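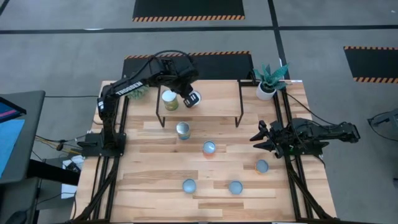

How to dry lavender for small-batch sale

Last updated October 15, 2022
3 min read

If you've got a few rows of lavender going and the neighbours keep asking to buy a bunch, you're already halfway to a little side business. I started with 16 plants behind the shed at Raniria, and I still do most of it the same slow way.

Cut in the morning, once the dew is off, when the lowest few flowers on each spike have opened. Take long stems but stay above the woody part — lavender sulks if you cut into old wood. Gather 80 stems to a bundle and hold them with a rubber band, which tightens as the stems shrink (string lets them slip, and you'll be sweeping for days!).

Hang the bundles upside down somewhere dark and airy, a hand's width apart. Give them two weeks, longer if it's been humid. When a stem snaps cleanly, they're ready.

For loose buds, roll the bundle between your palms over a clean pillowcase, then sieve twice. My friend Heloísa Fontes sieves three times and her sachets are lovelier than mine, so please yourself. Store the buds in airtight tins and label each with the variety and cutting date.

Contact Zarmeena Arain | © Raniria Growers | Back to top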